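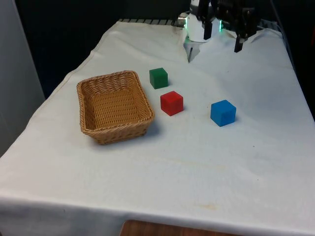 籐かご+積み木キューブ3色セット(赤・緑・青)

品番 402
価格 3,267円(税込)
在庫あり 残りわずか

3月の入荷分、やっと登録できました。お待たせしてすみません。前回分はページを出す前に店頭で売り切れてしまったので、今回は先にネットに出します。写真の追加はまた後日。とりあえず文章だけ先に。

■セット内容
・編みかご(長方形) 1
・キューブ 赤 1
・キューブ 緑 1
・キューブ 青 1
白い布は付きません。テーブルも付きません。

■かごについて
長方形の浅めのかご。色は明るめの薄茶。ふちは編み込みでくるっと巻いた仕上げ、底はしっかり目が詰まってます。側面は上に向かって少しだけ開いた形。キューブ3つ入れてもまだ余裕あり。おしぼり、カトラリー、鍵、郵便物、なんでも。店ではレジ横でショップカード入れに使ってます。パンを直接入れる場合はペーパーか布を敷いてくださいね。

編みはSzénási工房。1点ずつ手で編んでいるので、サイズも色も多少ばらつきます。ふちの巻きの太さも違います。「写真と色が違う」というお問い合わせをたまにいただきますが、天然素材なのでご了承ください。色の指定はお受けできません。濃いめ希望、などのご要望は備考欄に書いていただければ見てみますが、お約束はできないです。

ささくれが出ることがあります。検品のときに目立つものは切ってますが、使っているうちに出てきたら、はさみで根元からカット。引っぱらないこと。引っぱると編みが緩みます。

■キューブについて
1個が1色の無地です。文字も絵もなし。シンプル。かごに入れて出しっぱなしにしても部屋がうるさくならないので、リビング置きの方に人気。青だけ、赤だけの単品売りはPrulumシリーズのページからどうぞ。黄色は終了しました。再入荷の予定なし。

遊び方は自由。積む、並べる、かごに入れる、出す。小さい子はだいたい入れる出すを延々とやってます。「赤をかごに入れて」みたいな色の声かけ遊びにも。お片付けの練習に買っていかれる方も多いです。かごが低いので、立ったままぽいぽい入れられるのがいいみたい。

対象年齢は2歳から。必ず大人の方が見ているところで遊ばせてください。投げると危ないです。かごの上に乗るのもだめ。つぶれます。

■お手入れ
かご:乾いたブラシか掃除機のブラシノズルでほこりを取る。汚れたら固くしぼった布で拭いて、風通しのいい日陰で乾かす。丸洗い不可。直射日光に長く当てると色が抜けたり割れたりします。
キューブ:固くしぼった布で拭く。水につけない。アルコールは色が落ちることがあるので避けてくだい。

湿気の多い時期、押し入れにしまいっぱなしだとカビることがあります。ときどき出して風を通して。もしカビたら、早めならブラシで落として乾燥でだいたい大丈夫。

■ラッピング
無料の簡易包装(紙袋+シール)と、有料の箱入りがあります。箱はTodikの白い紙箱、追加料金は箱のページで確認してください。のしは箱入りのみ対応。名入れは今お休み中です。
かごにキューブを入れた状態で透明袋をかけるのが一番見栄えします。簡易包装の場合も備考欄に「かごにセット」と書いてもらえればその形でお包みします。何も書いてない場合はキューブは別袋でお送りします。

■発送
ご注文から10日以内に発送。早いときは翌日出ます。急ぎの方は先にお問い合わせください。土日は出荷お休み。
かごは重ねてつぶれやすいので、ほかの商品と同梱のときは箱が大きくなります。そのぶん送料が変わる場合があり、変わるときは発送前に必ずメールします。メールの返信がないと出荷できないので、迷惑メールフォルダも見てください。

■返品・交換
届いてすぐ中身を確認してください。破損、色まちがい、入れ忘れは送料こちら負担で交換します。お客さま都合の返品は未使用に限り、往復送料のご負担をお願いします。天然素材の色むら、編みの不ぞろい、においは返品対象外です。届いてすぐは草っぽいにおいがありますが、数日で薄くなります。気になる方は袋から出してしばらく置いてみてください。

■よくいただくお問い合わせ
・かごだけ買えますか → 買えます。品番違いです、「かご 単品」で検索。
・ふたはありますか → ないです。
・もっと大きいかごは → 同じ編みの大は次の入荷待ち。時期は未定。
・キューブを増やしたい → 単品で追加どうぞ。同色を何個でも。
・店頭で見られますか → Polton店に見本あります。触ってもらって大丈夫です。取り置きは電話でのみ、ネットの在庫とは別なのでご注意を。

■仕入れ担当より
今回のぶんは前より編み目がそろってます。ふちもきれい。正直もっと仕入れればよかったな、と思ってるところです。次回分はもう頼んであります。(Zsolt Simon)

最終更新 2025年3月22日(土)
※価格は予告なく変わることがあります。

関連商品:かご 単品/Prulum キューブ 単品/Todik 紙箱 白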